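TREKUTERO STORES AND PACKING
Workbench and Packaged Goods Inspection – Comments Sheet
Date of inspection: 06/07/2019
Area: Packing room, bench 51

1. Bench surface clean and free of residue
Result: Satisfactory
Comment: Light scuffing noted on the wooden top. No splinters or raised grain found when the surface was checked by hand. Sanding is not required at present.

2. Lighting at the working position
Result: Satisfactory
Comment: Measured at 1,000 lux against a required minimum of 600. Glare on clear plastic remains a concern, and staff should turn sleeved items away from the light when checking seams.

3. Walkway behind bench clear
Result: Action required
Comment: Two empty cartons from Nostum were standing in the walkway on arrival. They were removed during the inspection. Cartons are to be flattened and taken to the collection point before the end of each shift.

4. Clear sleeves intact, with no sharp or split edges
Result: Satisfactory
Comment: Sleeves from the current Weltelico delivery were checked along both long edges. Any sleeve with a split is to be discarded and may not be closed with tape.

5. Printed items folded and sleeved correctly
Result: Satisfactory with comment
Comment: Creasing is acceptable on the teal and white print – the item is flexible and the pattern is irregular, so folds do not affect grading. Items pinched at the middle should be opened out and refolded before boxing. Stains must be looked for with care among the darker parts of the print.

6. Suffocation warning present on outer bag
Result: Not inspected
Comment: Outer bags were not in use at this bench. To be covered at the November inspection.

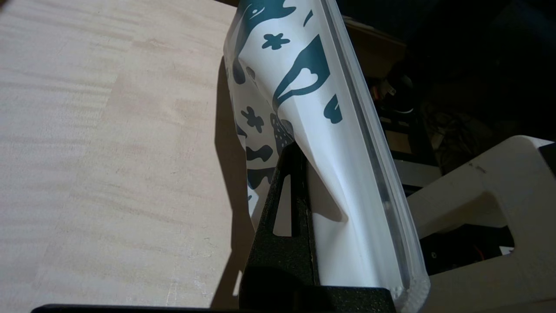

7. Cutting tools stored with blades closed
Result: Satisfactory
Comment: All knives were in the rack. The spare blade box should be labeled.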